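Toy library, Lins Street room
Minutes, 17/01/2022

Present: Genivaldo Sales (chair), Ostitz, Stinder, me taking notes. Apologies from Seltton.

1. Last minutes. OK'd, no changes.

2. Foam shape sorters. Long talk on this. Parents like them, quiet, light to carry home. Complaint is blocks going missing, board comes back and no round piece. Ostitz wants each set bagged with its blocks and a tag on the bag. Agreed. Stinder to get 300 zip bags, the thick ones.

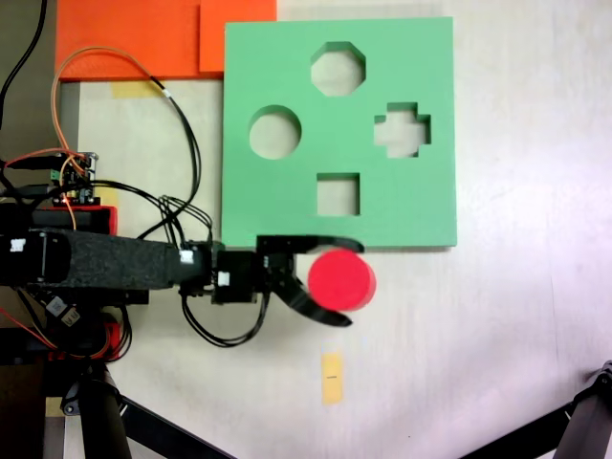
Genivaldo asked about wiping foam between loans. Mild soap only, no bleach, it fades the color. Tabletops too while were at it, they mark easily.

3. Catalog. 229 items entered, 104 still to do. Stinder says end of March if she gets the laptop back. Seltton has the laptop.

4. Late returns. 6 families. Genivaldo will call, no fines this time.

5. AOB. Puzzle shelf wobbles, Ostitz to bring screwdriver. Key to the side door still stiff, try graphite frist.

Next meeting same room, date by email.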